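`watar` reads daily rainfall returns from manual gauges, checks them, and writes one tidy table per station. This file covers both the tool and the Grullwood returns that are kept in the same repository. The two used to have separate READMEs, which drifted apart.

Status: in use, slow-moving. The table layout is stable. The command names are stable apart from `watar merge`, which will probably be folded into `watar build`.

## What is in the repository

```
watar/ the program
returns/raw/ typed-up returns, one file per station per month
returns/built/ output of the last full build
stations.csv station list, with start and end months
notes/ scanned margin notes and their transcripts
checks/ gauge and measuring-glass check sheets
tests/ small returns with known faults
```

Files under `returns/raw/` are never edited once they have been accepted. Corrections go in `returns/fixes.csv` and are applied at build time. If you find a raw file that differs from the paper, add a fix. Do not change the file, even for an obvious slip of the pen.

## Coverage

The returns come from manual gauges in the upper and lower parts of the Grullwood catchment, plus a small group on the Matville side of the ridge. The Matville gauges were added later and have shorter records. They are useful for filling gaps in the upper catchment in westerly weather and of little use for it otherwise.

Density is uneven. Most stations sit near houses and roads. The high ground is represented by a few monthly gauges, which are held in the station list but are not part of the daily table.

Gauges have been moved. A move of less than 50 metres keeps the same station code and gets a line in the station history. Anything further gets a new code, with the old one closed. Some early moves were recorded only as "moved to better place" and have been treated as new stations.

## Table layout

Each built file is comma-separated, UTF-8, with a header row.

| Column | Type | Meaning |
|---|---|---|
| `station` | text | Station code from `stations.csv` |
| `day` | date | Rainfall day, see below |
| `mm` | decimal | Depth in millimetres |
| `trace` | yes/no | Wet funnel, too little to measure |
| `span` | whole number | Days covered by the reading |
| `snow` | yes/no | Observer reported snow or melted catch |
| `flag` | text | Empty, or one of the codes below |
| `src` | text | Raw file and line |

An empty `mm` means no reading. A dry day is written as zero. Some spreadsheet programs show the two in the same way after an import, so check the column type before taking totals.

### Rainfall day

Gauges are read in the morning and the catch is credited to the day before. The paper returns do not all follow this. A few observers wrote the catch against the morning on which they read it, and at least one changed over in the middle of a book. The builder shifts these using the `convention` column in `stations.csv`, which can hold more than one entry per station, each with a start month.

If a station has no convention entry, the build stops. There is no default. An earlier version had one, and it put a whole run of Matville returns a day out.

### Accumulated readings

Where an observer was away, the catch for several days may have been read at once. The total is stored on the last day of the run with `span` set to the number of days. The earlier days in the run are left empty. The most common case is a weekend total read on a Monday.

Nothing in the build spreads these totals across the missing days. Use `watar spread` if you want that, and keep the output apart from the built files.

## Flags

- `A`: accumulated, and the length of the run is certain
- `B`: accumulated, but the length of the run was guessed from context
- `E`: estimated by the observer, usually after a spill
- `H`: outside the expected range, kept after a look at the paper
- `N`: does not agree with neighbours, kept
- `O`: overflow suspected
- `U`: unit doubtful

A reading can carry more than one flag, written together without a space (`AN`). The order carries no meaning.

Flags `H` and `N` are set by hand after the automatic checks have raised a query. They record that somebody went back to the return. They do not mean that the value is wrong, and dropping every `H` row will remove most of the heavy storms.

## Automatic checks

The checks run in this order. Each one writes its queries to `queries.csv` and the build carries on.

1. Structure. Every day of the month must be present once.
2. Range. Negative values are refused. Daily values above 200 mm are queried.
3. Month total. If the return has a written total, the daily values must add up to it.
4. Repeats. Runs of identical non-zero values are queried.
5. Neighbours. Each value is compared with the nearest open stations in the same side of the catchment.
6. Weekday bias. Stations with few Sunday readings and high Monday ones are queried for unmarked accumulation.

The neighbour check needs at least 2 open stations to compare against. Where it has fewer it is skipped and the skip is logged. Upper catchment stations in the early years are nearly all skipped, so the absence of an `N` flag there tells you nothing.

The month total check finds more typing mistakes than all the others. It also finds observers' own adding-up mistakes. When the daily values match the paper and the total does not, the daily values stand.

## Installing

```
git clone <repository address>
cd watar
python -m venv env
. env/bin/activate
pip install .
```

No compiled parts. It reads whole station files into memory, and the full Grullwood build runs without trouble on an old laptop.

## Use

Build everything:

```
watar build returns/raw --stations stations.csv --out returns/built
```

Build one station and print the queries:

```
watar build returns/raw --only GR-LOWER --show-queries
```

Apply fixes from another file:

```
watar build returns/raw --fixes my-fixes.csv
```

Fixes are applied in file order and a later fix to the same cell wins. The builder warns when this happens. Each fix needs a station, a day, a column, the old value and the new value. If the old value does not match what is in the raw file, the fix is refused.

The program exits with zero if the build finished, whether or not there were queries. Add `--strict` to get a non-zero exit when the query file has anything in it.

## Gauge and glass checks

Two pieces of equipment affect the depth: the funnel, through the area of its rim, and the measuring glass. Both are checked when a gauge is taken on, after any damage, and otherwise every June.

Rim diameter is measured across several directions and the mean is used. A funnel that is visibly out of round is replaced even if its mean is good. Glasses are checked against weighed water at several marks along the scale, including the 10 mm mark. Results go in `checks/`, one sheet per item, with the serial written on the item itself where there is one.

The glass matters more than the funnel in practice. Lins, the older of the two glass patterns in use, has a tapered foot and a separate scale for small amounts. Readings taken on the wrong scale are too low by a steady factor and show up clearly against neighbours. They are corrected in `fixes.csv`, never by a blanket factor at build time.

Bench checks are done on a level white work surface. Wipe it down first and keep the check sheets off it until the water has been put away. 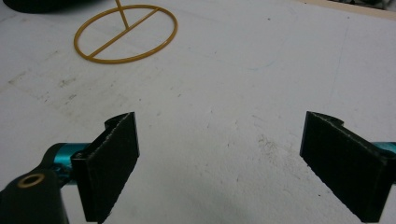
## Known problems

- Snow is under-recorded throughout. Some observers melted the catch, some measured depth with a rule, and some left the day blank. The `snow` column marks only what was written down.
- The lower catchment returns include a period in inches. Conversion is done at build time and the result is rounded to a tenth of a millimetre, so small totals bunch at certain values.
- `trace` was not used by all observers. Counts of wet days should use a threshold on `mm` instead.
- Station heights were read from maps of differing age. Treat them as good enough for sorting and no better.
- `watar spread` ignores the `snow` column.
- Margin notes for the Matville group have been scanned but only partly transcribed.

## Contributing returns

Type the return exactly as written, including crossings-out, which go in square brackets after the value that replaced them. Use `?` after any figure you cannot read with confidence. Do not convert units. Run `watar check` on the file before sending it, and include its output even when there are queries left open.

New stations need a row in `stations.csv` with a convention entry. Leave the height blank if you do not have it.

## Licence

Code and built tables are under the terms in `LICENCE`. The scans in `notes/` are held for reference and are not covered by it.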